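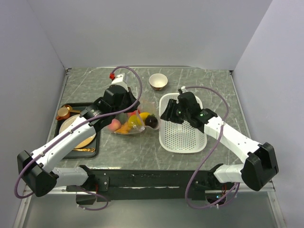

We are replacing the worktops in August and I can't get a straight answer on what to do where the top meets the wall. The kitchen is small, a galley with a run of 2 metres 14 on the sink side and a bit less opposite. The old tops have a tiled upstand which I want rid of, the grout has been black for years and no amount of scrubbing shifts it. My wife wants marble and I don't, so we have settled on a marble-look top in grey-green with white veining, and what I'd like at the back is a thin metal strip like that one, straight along the join with a plain wall behind. Dalletti have quoted for the tops in laminate and will supply a strip, but their fitter said on the phone that he'd "always silicone instead". Pronitz quoted for a solid surface and didn't mention strips at all. Has anyone lived with a metal strip for a few years, and does muck get in behind it?

Posted by galley_slave

tapwasher
Had one for seven years. Muck gets in behind it if the wall isn't flat. Ours wasn't flat. Get a straight edge on the wall before you order anything.

Marjoram
I'd go with your fitter. Silicone done well is a neat line and when it goes grotty you cut it out and do it again in an afternoon. With a strip you've got two edges to keep clean where you had one. Also what is behind the sink? Water sits there whatever you do.

galley_slave
The tap is on the sink side and there's a window over it, so the wall only goes up a short way. The wall is plaster on brick. I put a spirit level along it last night and there's a dip near the cooker end.

tapwasher
How much of a dip?

galley_slave
I can get a pencil behind the level. Not a fat one.

oldchippy
A pencil is too much for a strip. You have two choices. Either skim the wall first, or scribe the back of the worktop to follow it. Scribing laminate is no trouble for anyone who does it every week. Solid surface the same, but they'll template it and charge you for the template. What you should not do is fit the top straight and hope that the strip covers the gap, which it will, until you put something heavy down on the back edge and the bead cracks.

For what it's worth I fit both. Bed the strip on silicone, don't just push it in dry. Wipe off what squeezes out. Then it's a strip and a seal and you get the look you want.

Marjoram
So it's silicone either way, and he's paying for the metal as well.

oldchippy
Yes. Some people like the metal. I don't see the harm.

Čestmír Charvát
I had the green veined pattern from Seok in my last flat, a dark one. Two things. Limescale shows on dark green far more than on grey, we are in a hard water area and I was wiping it every evening. And look at the pattern repeat before you sign. Ours repeated and once I had seen it I could not stop seeing it. Ask them to lay two full lengths side by side, a sample square tells you nothing.

galley_slave
Good point about the repeat, I've only seen a square the size of a beer mat. I'll ask Dalletti if they have a full length in the showroom. We're going on Thursday after work.

kettle_on
Does anyone know if the Dalletti showroom still shuts at half four? I drove over there in the spring and it was dark.

Chie Onishi
Ring first, they changed their hours.

On the strip, I'd ask about the side ends too. If your worktop runs between two walls you'll have three edges against plaster and it looks odd if only the back has metal and the sides have white sealant. We did all three. The corners are the awkward bit. Ours were mitred and one of them has opened slightly, enough to catch a cloth on. My sister has little corner pieces on hers which look a bit more fussy but they've stayed put.

oldchippy
Agree about the corners. I prefer a corner piece to a mitre on anything under a window, there's too much movement.

Marjoram
Sorry to keep on, but has anybody here priced this? Last time I looked the trim for a small kitchen came to 100 pounds with corners, before fitting. You can get a great deal of sealant for that.

tapwasher
Mine was less but it was only the one wall. Depends whose it is. The Avia stuff was cheaper than the one the worktop firm wanted to sell us and I couldn't tell them apart. It scratches if you use a scourer on it, so does everybody's.

Čestmír Charvát
Marjoram is right about the price but a person replaces worktops maybe once in fifteen years. I would spend it on the wall first, though. If the plaster is bad, skim it, and then decide about the strip.

galley_slave
That's where I've got to. I've asked the plasterer who did our hall if he can do the cooker end before the fitters come. If the wall comes out flat we'll have the strip on all three edges with corner pieces, bedded on silicone as oldchippy says. If he can't fit us in then it's sealant, and I'll stop going on about it.

One more question for anyone who has had a laminate top in a marble pattern: matt or gloss? Dalletti do both at the same price.

kettle_on
Matt. Gloss shows every crumb.

Marjoram
Gloss. Matt holds on to grease, you wipe it and it smears. I've had both.

oldchippy
Matt, and don't cut bread on it.

Chie Onishi
We have gloss by the sink and I wish we didn't. If you're near a window every drip mark shows up in the morning.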